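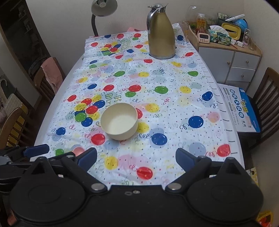 Home | News | Growers | Shops | Events | Back Issues | Contact

Packaging, Paperwork and a Very Full Inbox

Hello again, friends, and thank you to everyone who wrote in after the March issue. I asked what was taking up the most time in your working week and I expected to hear about lighting, or pests, or the price of soil. Instead I got labels. Page after page about labels! So this month I'm giving the whole item over to them, and the piece on greenhouse fans will have to wait its turn.

For those of you who are new (and there are quite a few new names on the list, welcome), the short version is that the packaging rules for licensed shops and growers in our area have been rewritten, and the new ones come into force at the end of the summer. Every jar, pouch and tin of flower will need a batch number, a harvest month, a test result and the warning panel in the larger type. Edibles need all of that plus the per-piece strength printed on the inner wrapper as well as the box. That last bit is what has people pulling their hair out, and I can't say I blame them.

Dimas Purba, who runs the little Plulora shop over in Primthorpe, sent me a long and very good-humored letter about it. He carries 128 products, if you count each size of the same thing separately, and he went through the lot with a clipboard one evening after closing. By the time he gave up it was past 11 p.m. and he had found 2 that would pass as they stand. Both were lip balms.

"I had 1,000 of the old pouches delivered the week before the draft came out," he wrote, "and I would like it known that I chose the color myself and was very proud of them." The good news for Dimas, and for anyone else sitting on a stack of old pouches, is that a stick-on panel is allowed so long as it can't be peeled off in one piece and doesn't cover the child-safety mark. He is going to do just that, with a roller and some help from his sister, and he has promised to let me know how his wrists hold up.

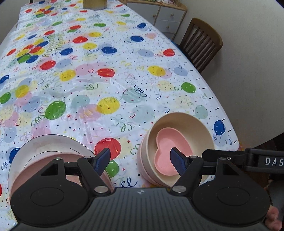 Bowls, a plate and a little heart dish on the balloon cloth.

The growers have their own side of it, of course. Pinavent, who supply a good many of you with flower and pre-rolls, have moved to putting the harvest month on at their end, before anything leaves the drying room. I spoke to their packing office on the phone and they were very patient with me - I must have asked the same question about batch numbers four different ways. What they told me is that a batch now means one strain, from one room, cut in one go. If your supplier mixes two rooms together to fill an order, that is a new batch and it needs its own test. A few of you have been caught out by this already, so do ask before you sign for a delivery, and ask for the test sheet in the same envelope.

Messina, the gummy people, are going another way altogether. They are dropping their mixed-strength box and will sell a single strength from now on, in three flavors (peach, lime and a sour cherry I am told is very sour indeed). I'm a bit sad about the mixed box, which my regulars liked for its variety, but I do see the sense in it. One inner wrapper, one number to print, and far less chance of a customer eating the wrong piece and having a much longer evening than planned.

A word on cost, as so many of you asked. The quote I had for a desk label printer, the plain kind with no color, came to $257 with the first roll thrown in. That will do for a small shop. If you are putting out more than a few trays a day you'll want something sturdier, or you might share one with a neighbor, as several of the Primthorpe shops are talking about doing. Please do check that the ink is the sort that won't rub off on a cold jar. I learned that one the hard way some years back, with a fridge full of tinctures and a thumb that stayed blue until the weekend.

I've started a folder of label layouts that readers are happy to share, and you are welcome to any of them. Just reply to this newsletter and say whether you sell flower, edibles or both. If you've made one you like, send it along, even if it's a bit rough around the edges. Mine certainly was.

Next month, greenhouse fans at last, and a reader's question about how long a sealed jar can sit on the shelf before the smell starts to fade. I have opinions on that, so put the kettle on first.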